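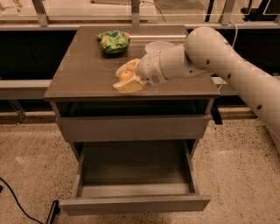
A two-fingered gripper holding a small orange at the Allcombe bench, October 2019

The Allcombe drawer trial is a comparison test for robot grippers, devised by Jairo Llanos and Aicha Erraji. It asks an arm to pick up a small fruit from the top of a bedside cabinet and put it in an open drawer. Simple to describe, and wonderfully hard to do well!

Each gripper is given 120 attempts with the same arm and controller. Soft fruit suits the purpose very nicely, as a firm grip marks the peel and a timid one lets it roll away. 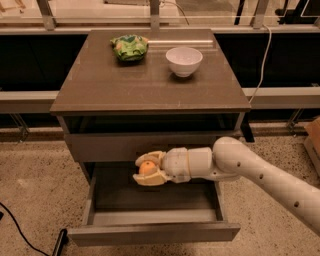 Scoring is split between the grasp and the release. Llanos was keen on this from the start, having seen plenty of grippers that lift beautifully and then let go badly. A drop from too high loses 2 points, even if the fruit stays in the drawer.

The first round compared 13 sets of fingers, among them the padded Dalitz pair and the stiffer Agudelo design. The Dalitz fingers came out ahead on bruising, while the Agudelo set was much the quicker.

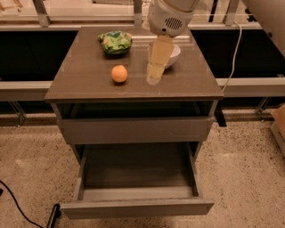 Other objects are left on the cabinet top during a run, which makes the approach path a real test of the planning software (Akside, in the first round). Erraji's notes on near misses are a delight to read. A second round, with a limit of 800 grams on gripper weight, was planned for November.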